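Let the Laundry Teach

I have been reading papers on robots and cloth for longer than I'd like to admit, and most of them left me a little sad. You get a lovely video of a towel being folded, and then you read down to the methods section and find it was the same towel, laid flat the same way, folded over and over until the arm could hardly miss. So when Martim Teixeira and the small Cusatum team shared their results with a few of us in December, I made a pot of coffee and settled in expecting more of the same (I am happy to say I was wrong, and I've been pestering people about it ever since).

Their method is easy to tell. People fold and sort ordinary cloth by hand, holding a gripper with a camera on it, and the policy learns from those recordings. Plenty of groups do this now. What Cusatum did differently was to compare two ways of spending the same amount of effort. One set of 348 demonstrations was tidy, with one piece of cloth at a time, smoothed out on a bare table before anyone touched it. The other set, also 348, was collected with the table left however the last person had left it, and with other bits of fabric lying around under and behind the one that mattered.

Then both policies got 30 tries on a clean table and 30 on a messy one. On the clean table they came out nearly even, with the tidy policy ahead by 2. On the messy table it wasn't close at all! The tidy policy kept grabbing whatever was nearest, and the other one mostly found an edge or a ridge of the right cloth and went for that.

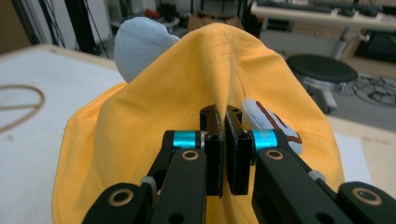
Why a pinch is a good place to start

I love that yellow cloth, standing up in its little tent between the two black pads, with something pale blue bulging up behind it and another blue piece peeking out from underneath. Anyone who has emptied a dryer knows this situation. You don't look for corners in a heap, you just take hold of something, lift, and see what shape it makes. The creases running down from the pinch tell you a good deal about where the rest of the cloth is lying, and a policy that has only ever met flat fabric has had very little chance to learn from them.

There is a fair argument on the other side, and my friends at Hakell make it every time we have lunch. Messy data is hard to study. If the policy fails, was it the lighting, the second cloth, the person holding the gripper, or the way the first fold went? With tidy data you can at least change one thing and watch. I grant them all of that, and I'd keep a tidy set around for exactly that kind of detective work. I only think we've let what is convenient for the researcher decide what the robot gets to see, and we've done it for so long that it feels like good manners.

I'd also be careful about how far to carry this. It is one lab and one kind of gripper, and the tests were short. The folks at Letier tried something along the same lines with rope and got a much smaller gain, which Martim put down to how few starting tangles they used. Perhaps he's right. I would like to see the Villanueva test set run on both policies before I bet my own money, especially the part with the sleeves, because sleeves have humbled everybody I know.

Still, if you are planning a collection this winter and wondering whether to clear the table between takes, my advice is to leave it be for at least half of them. Write down what was on it, so the Hakell people can sleep at night, and pick up the next cloth from wherever it landed.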